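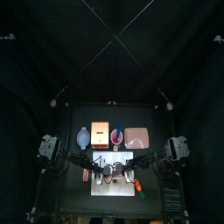
Chapter 7
What a Price Tag Leaves Out

Stores like to tell you how much you are saving. A coat "worth" 400 dollars is marked down to 240, and the sign beside it says you keep the difference. Do you? You keep it only if someone would have paid the higher price, and the sign gives no evidence of that. Most shoppers never ask for any.

Economists call the first number a reference price. Textbooks, including older editions of this one, tend to treat it as plain information. We are less sure. A reference price is chosen by the seller, who has every reason to choose a high one.

Take the case of Plundero, a housewares chain whose pricing Wilfredo Calimlim followed for a year. One blender, the Kobzar, was listed at a "regular" price of 349 dollars. Calimlim found it at that price for 25 days, nearly all of them in June, when few people were buying blenders. The rest of the year it was on sale. Which of the two prices was regular?

Calimlim's study has its own weak spots. He watched a single chain, and he could not see what customers would have paid without the sign. His claim that shoppers were "fooled" goes further than his data. Keep that in mind when we come back to him in Section 7.3.

Before You Read

Find an item you bought on sale. Write down what you paid and what you were told it was worth. Who told you?

Key Terms
reference price
anchoring
list price
willingness to pay

7.1 Where List Prices Come From

The word "list" once meant a printed sheet that a manufacturer mailed to dealers. Dealers were free to ignore it, and many did.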